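Robotik-AG am Drirkero-Gymnasium
Protokoll der Arbeitssitzung im Mai

Zeit: Mittwoch, 16.15 bis 18.05 Uhr
Ort: Werkraum 2
Leitung: Valentin Sutter
Protokoll: Hnat Zakharchenko
Entschuldigt: die beiden aus der 9b (Klassenfahrt)

TOP 1 Protokoll der letzten Sitzung

Das Protokoll wird mit einer Änderung angenommen. Unter TOP 4 muss es »Gruppe Zulik« heißen, nicht »Gruppe Jurkier«. Die Gruppe Jurkier hat mit dem Fahrgestell nichts zu tun.

TOP 2 Stand Projekt »Bettdecke«

Die Gruppe Jurkier berichtet. Für den Brandão-Schülerwettbewerb soll ein zweiarmiger Aufbau lernen, eine Decke auf einem Bett auszubreiten und zu falten. Die Vorführungen dafür werden mit zwei Handgreifern aufgenommen, je einer pro Hand. Bisher liegen 396 verwertbare Durchgänge vor. Weitere 59 wurden beim Durchsehen aussortiert, überwiegend deshalb, weil einer der beiden Greifer die Decke beim Anheben verloren hat und von Hand nachgeholfen wurde.

Aufgenommen wird weiterhin zu Hause in Schlafzimmern und nicht im Werkraum. Die Gruppe möchte dabei bleiben. Auf dem Werktisch liegt der Stoff flach auf einer harten Platte, auf dem Bett gibt die Unterlage nach, und es liegen andere Stoffe und Gegenstände dabei. Gezeigt wurde dazu der Arbeitsplatz mit der dunkelblauen Decke mit Medaillonmuster. 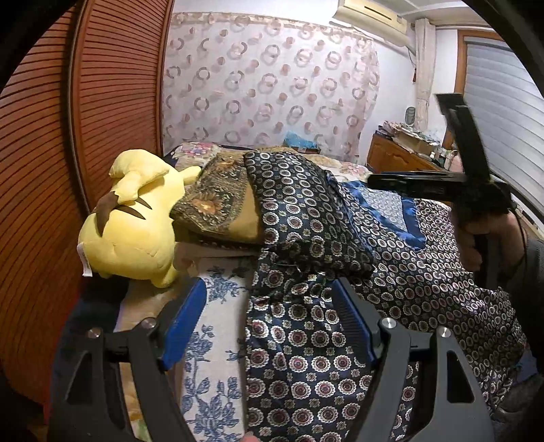 Valentin Sutter fragt, ob man nicht erst einmal mit einer einfarbigen Decke anfangen sollte. Bei Stoff auf Stoff, beides gemustert, werde das Modell die Kante kaum finden, und dann wisse man am Ende nicht, ob es am Greifen oder am Sehen liege. Er würde 100 Durchgänge lieber an leichtem Material haben als noch einmal so viele an schwerem.

Die Gruppe hält dagegen, dass die Wettbewerbsdecke vorher nicht bekannt gegeben wird. Nach kurzer Aussprache Einigung: Die gemusterten Decken bleiben drin, zusätzlich wird eine einfarbige Reihe aufgenommen. Eine graue Wolldecke ist im Materialschrank vorhanden.

Beschluss: Zielmarke sind 541 verwertbare Durchgänge bis zur Abgabe. Einstimmig angenommen.

TOP 3 Greifvorgang und Backen

Besprochen wurde, wo die Decke gefasst werden soll. Bisher hat das jeder anders gemacht. Manche greifen die Kante ganz außen, manche fassen eine Falte in der Mitte und ziehen. Beim Durchsehen der Aufnahmen ist aufgefallen, dass die Durchgänge dadurch schlecht vergleichbar sind.

Festgelegt wurde:

Gegriffen wird an der Kante, der Stoff liegt zwischen beiden Backen. Die Backen werden langsam geschlossen. Wer abrutscht, bricht den Durchgang ab und beginnt neu, es wird nicht mit den Fingern nachgeschoben. Der zweite Greifer wartet, bis der erste geschlossen ist.

Die blauen Auflagen an den Innenseiten der Backen bleiben vorerst. Der Vorschlag, auf einem Greifer glatte Auflagen zu testen, wird auf nach dem Wettbewerb verschoben. Wer merkt, dass sich eine Auflage löst, meldet das und klebt sie bitte nicht selbst mit Sekundenkleber wieder an (siehe März).

Zur Geschwindigkeit: Mehrere Aufnahmen sind verwischt, teilweise so, dass man das Muster der Decke nicht mehr erkennt. Vorschlag aus der Gruppe, beim Ziehen innerlich bis vier zu zählen. Wird ausprobiert. Über eine feste Obergrenze für die Verwischung wurde keine Einigung erzielt. Solange die Stelle direkt an den Backen noch lesbar ist, kommt der Durchgang in den Ordner »gut«. 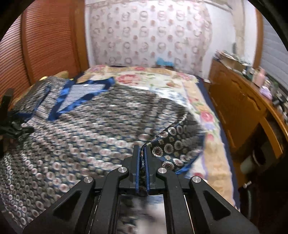

Abb. 2: Deckenkante zwischen den Backen, links am Rand der zweite Greifer

Hnat Zakharchenko weist darauf hin, dass die Dateinamen weiterhin uneinheitlich sind. Ab sofort gilt: Kürzel der Person, Kürzel der Decke, laufende Nummer, in dieser Reihenfolge und ohne Umlaute. Die alten Dateien benennt er bis zur nächsten Sitzung um.

TOP 4 Gruppe Zulik (Fahrgestell)

Das Fahrgestell fährt geradeaus, zieht beim Rückwärtsfahren aber nach links. Vermutet wird der linke Motorhalter. Die Gruppe baut ihn aus und druckt ihn mit dickerer Wand neu. Der 3D-Drucker ist bis Ende der Woche durch den Kunst-LK belegt, danach kann er genutzt werden. Die Akkus bitte nicht über das Wochenende im Ladegerät lassen.

TOP 5 Kosten und Anmeldung

Für Material und Fahrt stehen der AG 400 Euro zur Verfügung. Davon gehen die Startgebühr und zwei Speicherkarten ab, die Quittungen liegen bei Herrn Sutter. Ob die Ersatzauflagen für die Greifer noch aus diesem Betrag bezahlt werden können, ist offen. Die Fahrt zum Wettbewerb erfolgt mit der Bahn.

Die Anmeldung für die Gruppe Jurkier ist abgeschickt. Bei der Gruppe Zulik fehlen noch zwei Einverständniserklärungen der Eltern. Ohne die Zettel kann nicht gemeldet werden.

TOP 6 Verschiedenes

Die Greifer werden ab jetzt über die Liste an der Schranktür ausgeliehen, immer beide zusammen und mit Ladekabel. Rückgabe vor der ersten Stunde.

Die Anfrage, am Tag der offenen Tür etwas vorzuführen, wird grundsätzlich bejaht. Was gezeigt wird, ist noch unklar. Der Vorschlag, Besucher selbst mit den Greifern ein Handtuch falten zu lassen, fand Zustimmung.

Der Werkraum muss nach der AG gefegt werden.

Aufgaben bis zur nächsten Sitzung

Dateien umbenennen: Hnat Zakharchenko
Graue Decke aus dem Schrank holen, erste einfarbige Reihe aufnehmen: Gruppe Jurkier
Motorhalter drucken: Gruppe Zulik
Preis der Ersatzauflagen erfragen: Valentin Sutter
Einverständniserklärungen abgeben: die beiden Betroffenen wissen Bescheid

Nächste Sitzung: Mittwoch, 16.15 Uhr, wieder Werkraum 2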